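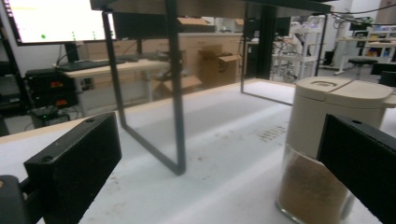
Section 5 covers set-up, daily care and finger replacement for the paired hand-held grippers used at the Flukwood bench. It applies to both the left and right units and assumes that the host computer has already been commissioned by Pivonbridge. Finger wear shows first on the inner faces, so check these before each session. With both fingers open on either side of a target such as the coffee-coloured canister, the operator should be able to see the screw hole in each finger block without tilting the tool. If one of the holes is hidden, the block has rotated on its bracket and must be reseated (see 5.3).

## 5.1 Preparing the work surface

1. Clear the table and lay the white sheet flat. Pull it from the two short ends first.
2. Tape both side margins with black cloth tape. Do not tape the front edge, where the operator's sleeves will lift it.
3. Wipe the sheet with a damp cloth and let it dry. Scuffs and fine scratches may remain. Replace the sheet when marks can be felt with a fingernail.
4. Stand the black metal-legged table on the sheet, toward the back half. Press down on each corner. It must not rock.
5. Place the canister in front of the table, lid closed.

**Note:** The canister is the reference object for the grip check in 5.4. Use the same one for the left and right units.

**Caution:** Do not drag the metal legs across the sheet. Lift the table with both hands.

## 5.2 Connecting the grippers

1. Switch off the host computer at the power board.
2. Lay the left gripper on the left side of the table and the right gripper on the right. The units are a mirrored pair and will calibrate incorrectly if swapped.
3. Route each cable down past its own side of the table, leaving enough slack for the operator to reach the far edge of the sheet.
4. Plug in the left cable, then the right.
5. Switch on the host and wait for the Pikix status page to load. Start-up takes 197 seconds from cold.
6. Open and close each gripper fully five times. 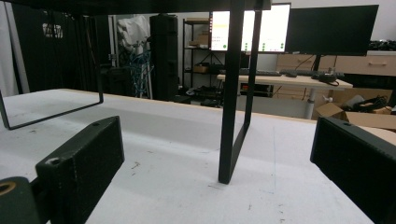
7. Confirm that the travel reading returns to zero on every closure. A reading that drifts in one direction indicates a slipped finger block. A reading that jumps indicates a damaged cable.
8. Record both zero values in the bench log.

**Note:** Monitors that are not needed for the session may be left off. The status page runs on one display only.

## 5.3 Reseating or replacing a finger block

Tools required: 2.5 mm hex key, torque driver, soft brush, replacement block (Wragg part 588).

1. Disconnect the gripper at the host end.
2. Support the bracket in one hand. Do not clamp the finger in a vise, as the block will mark.
3. Remove the retaining screw and slide the block forward off the bracket.
4. Brush out the seat. Grounds and lint collect at the back corner and will hold the block out of square.
5. Check the threaded insert in the mount. If it turns with the screw, withdraw the gripper from service and tag it.
6. Fit the new block with the textured face inward.
7. Tighten the screw to the value on the parts card. Do not use threadlocker.
8. Repeat for the opposite finger. Blocks are replaced in pairs, even if only one is worn.

**Caution:** Overtightening will pull the insert out of the mount. This damage cannot be repaired at the bench.

## 5.4 Grip check

1. Sit square to the table, one gripper in each hand, fingers pointing up and toward the centre.
2. Close the right gripper on the canister body below the lid. Lift it clear of the sheet and hold.
3. Set the canister down and repeat with the left gripper.
4. Compare the two travel readings. A difference of more than 29 counts fails the check. Return to 5.3.

Keep cables off the operator's lap during the lift. A cable under tension will alter the reading.
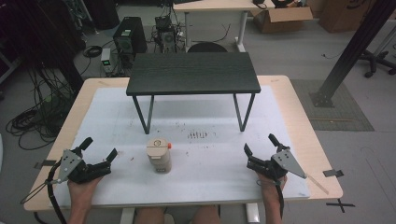 **Flukwood, May**

Revision note to Section 5. Step 5.2.3 was reworded after Areeba Qureshi reported cable strain on the left unit at full reach. The earlier text had both cables running down the left side of the table, and any copies showing that arrangement should be discarded.

The torque value has been moved from this section to the parts card. Liudmyla Kravchuk holds the current card and the spare blocks. Requests for part 588 go to her in writing, with the gripper side and the last two zero values from the bench log.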